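Rondari Home Notes
Laundry / Closets / Kitchen / Ask us

Folding on the Bed: Your Questions

Same questions keep landing in the inbox so they're all going on one page. Mostly about using the bed as a folding table, what to do with long or fussy pieces, and where the pile goes after. Jump around. Skip what you know.

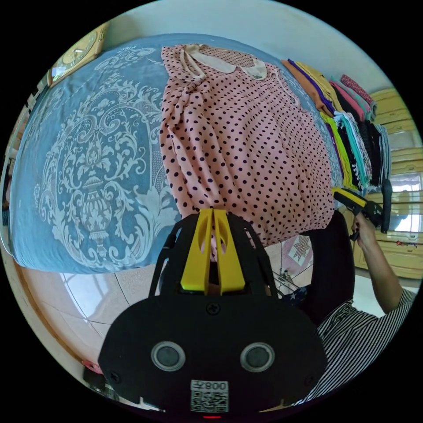
by Brisa Lozano
Laundry & Closets | last updated June | 21 comments

Short version for people in a rush: make the bed first, one piece flat in the middle, finished stack down one side, don't let the two mix. Rest of the page is details.

Why the bed and not a table?

Size. A kitchen table is fine for T-shirts and washcloths, lousy for anything with length to it. On a double bed you can lay a piece out from collar to hem and still have a whole side left for the stack. Also nobody has spilled syrup on the bed. Hopefully.

I live in 700 square feet and the bed is the biggest flat thing I own. Not a hard decision.

Do I have to make the bed first?

Yes. Sorry. Pull the spread tight, corners too. Folding on top of a rumpled comforter is like folding on a hill, you smooth one sleeve and the other one slides. Takes a minute. Plus you can see what you're doing against it. A patterned spread is OK by the way, we get asked. Blue with a big white damask print, and a pink polka-dot piece still stands out fine on top. Where it gets annoying is navy socks on a navy quilt.

Bedspread has cat hair on it. Now what?

Lint roller before, not after. Or throw a clean flat sheet over the whole thing. Refugio Valdovinos wrote in to say he uses an old tablecloth for this and shakes it off the balcony when he's done. Works.

Which way should I lay things out?

Collar away from you, hem toward you. That way your hands are at the hem, and you fold up and away. For anything with a small collar or a bow at the neck, keep that end up top where you aren't leaning on it.

If the hem hangs over the near edge a little, fine. If half the garment is hanging over, turn it and go corner to corner.

How do you fold a collar that has trim or a bow?

Flat first. Button or tie whatever closes. Smooth the collar down with your palm, both points, then leave it alone. Fold the sides in behind, sleeves back, so the collar ends up on the outside of the fold and on top. Bow goes on last, I mean you straighten it last. Never fold across the bow. You get a crease in the loops and it never really comes out without steam.

Ribbon edging, same thing. Folds go below it.

What about short sleeves, in or back?

Back. Follow the shoulder seam. If the sleeve has any puff to it let it fold where it wants to instead of pressing it dead flat.

Can long dresses be folded at all? My mother says hang everything.

Your mother has more closet than I do. Long cotton dresses fold fine. Sides in to make one long strip, then hem up to the waist, then one more. If it's still too fat for the drawer do thirds. Things I do hang: velvet, anything pleated, anything beaded is a flat-fold actually, beads stretch the shoulders out on a hanger. So velvet and pleats. Linen if you care about linen.

The fabric bunches up along one side every time. Help.

Everybody's does. You're probably pulling from the hem only. Go to the side that's gathered up, pinch the side seam in two places, and draw it out toward the edge of the bed. Then the other side. Don't pull down. Then run a flat hand from the middle out.

If it bunches right back the fabric is twisted at the seam (cheap knits do this after a few washes) and you just fold to the shape it wants. Not worth fighting.

Stack up or stack along?

Got more mail on this than anything. Stack up = tower, falls over at the worst possible time. Stack along = folded pieces overlapping down the length of the bed, like shingles. I'm an along person.
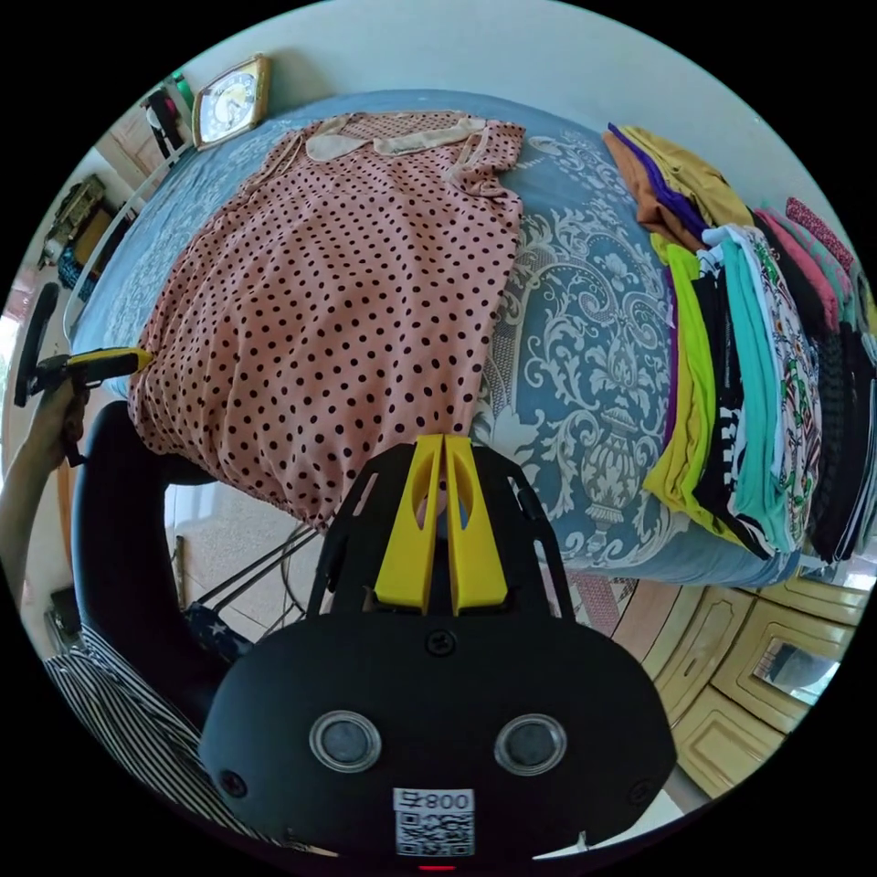 Spread-out piece in the middle, folded stack down the right side of the bed. Mustard, purple and rust-orange at the far end.

What I like about the along way is you can see every piece by its folded edge. Want the lime green one, there it is. In a tower it's under everything and you wreck the tower getting it out.

Downside, it eats one whole side of the bed. If somebody needs to lie down you're done for the day.

Should I sort by color or by type?

By drawer. Whatever goes in the same drawer goes together, and color only if you enjoy it. Sandamali Uddin, who does our closet pages, sorts by color no matter what and it does look great for a day and a half. I'd put the time into something else. But if you have a lot of prints, keep the prints next to each other, it's easier on the eyes when you open the drawer.

The slippery ones slide out of the stack. Any fix?

Tuck slippery between two cottons. Never two slippery in a row. And fold them smaller than the rest so the cotton grips all the way round.

Straps and skinny things, where do they go?

Not in the stack. Straps snag, and you lift one shirt and get three. Belts, bag straps, scarves, that all goes over a chair or a door knob until the folding is finished. Then put away last.

How long should a full load take?

Depends on the load, depends on the phone. I give myself one album. If you're going past that you're probably refolding things you already folded. Stop doing that. Keep a clock where you can see it from the bed if you're a wanderer like me. Mine's on the dresser. It shames me along.

Can two people fold at one bed without killing each other?

Yes, if you pick sides and stay there. One spreads, one folds and stacks. The spreader never touches the stack. Aurelia Husar and her sister do it this way with five kids' worth of laundry, and she says the one rule was enough. Big pieces go way faster with two, one on each side seam, lift, lay, done.

If you both fold, agree on the fold first. Seriously. Thirds and halves do not stack together.

I have a shelf unit right next to the bed. OK to stack straight onto it?

If it's empty, go for it. If it's already full of small stuff, no. Clear a shelf before you start or finish the stack on the bed and move it in one trip. What happens otherwise is you balance shirts on top of bottles and then it's all on the floor, ask me how I know.

Do I need a folding board?

No. Nice for uniform T-shirts if you have a lot of them. The Flolness board that people keep asking about, I've tried it, it's OK, too narrow for adult sweaters. A magazine does the same job. For dresses and blouses boards are no use at all, just hands.

Iron before folding or after?

Before, if you're going to. And let it cool down flat on the bed before you fold or you press the fold right in. Most of mine never see an iron. Fold it while it's fresh out of the dryer and smooth as you go, that gets you most of the way there.

Is it ok to fold things a bit damp?

No!! Mildew. If the waistband or the collar feels cool, it's damp. Hang it over something for an hour. Collars and trim are always the last part to dry, check there first.

What do I do with clothes I'm not keeping?

Decide while it's flat. Best time, you can see the stains and the pulled seams and whether you've worn it since last summer. Out pile goes on the floor or in a bag by the door, never back on the bed, becuase it will climb right back into the stack. Fold the out pile too if you're donating. The people at the Bañuelos thrift shop by me won't take stuff wadded up in a trash bag and I don't blame them.

How do I carry the whole stack without it exploding?

Don't carry the whole stack. Break it by drawer, one hand under, one flat on top, hug it to your stomach. Or bring the drawer to the bed if it comes out easily. Maricruz Contreras sent that in and I've been doing it since, it's so much less walking.

Do stripes and dots need anything special?

Dots, nope. Stripes, line them up at the side seams when you fold the first side in and you'll know right away if you're crooked. Handy actually. Dots in neat rows work the same way, follow one row down the front and keep the fold next to it.

Dark stuff with light stuff in one stack?

Clean and dry, sure. New black denim or a brand new red, I'd keep those off anything white for the first few washes. Dye rubs. Put something you don't care about in between.

What size bed is everyone using?

Double mostly. Queen is luxury. On a twin, work across the width and put the stack at the foot. Daybed, same. Bunk bed, please use the floor.

Where's the drawer page?

Coming. There's a half-written one on dresser drawers that picks up where this leaves off, Miltutlow inserts vs. plain shoeboxes, that kind of thing. Should be up before school starts.

My question isn't here.

Leave it in the comments, or use the Ask us form up top. Say what the fabric is, please, half the time that's the whole answer. I add new ones to the bottom of the page when there's a few of them.

More in Laundry
Fitted sheets, the lazy way
Getting deodorant marks out of dark shirts
Hanging vs. folding sweaters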